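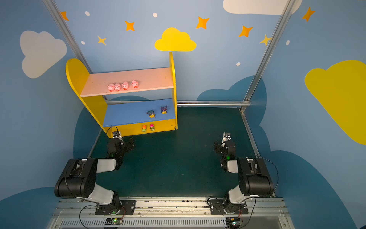

My third night at Cumevo I still drove the arms like I was wearing oven mitts. Rin Wada, who had the desk next to mine, ate noodles and watched my screen.

"You squeezed that pig like it owes you money," she said.

"It does. We're on take 372."

The job was pigs. I moved the handles, the arms copied me, and somewhere in a back room Samir took notes. Samir was the robot (I know, everybody says he sounds like an accountant). He needed 800 good takes by October, and he learned everything I did, including the bad stuff. 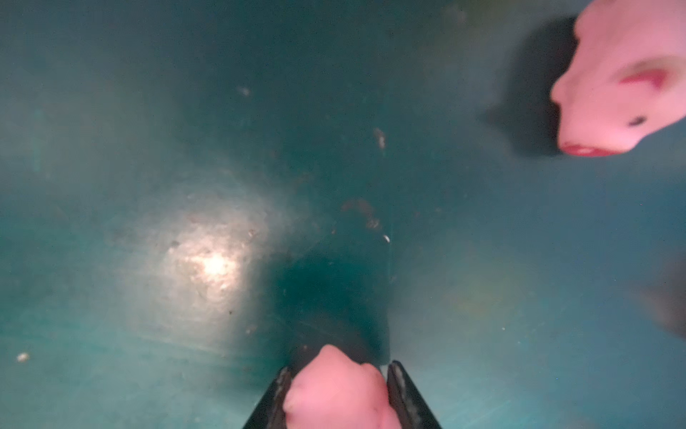

One pig in the grip, one to go back for.

"He hesitates now," Rin said. "Right before he grabs. You know who does that?"

I did know. I do it with doorknobs, elevator buttons, my mother's phone calls – a little stop in the air, then the grab.

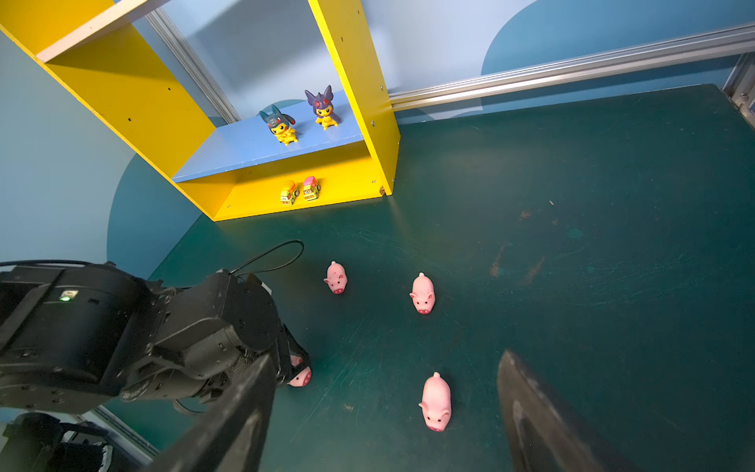
So I tried it fast, no stopping, and dropped the pig. Rin laughed so hard she had to put the noodles down! I reset and went again, slow, with my dumb little pause. At midnight they let Samir have a turn on his own. He reached out, waited a second over the first pig, and I held my breath right along with him.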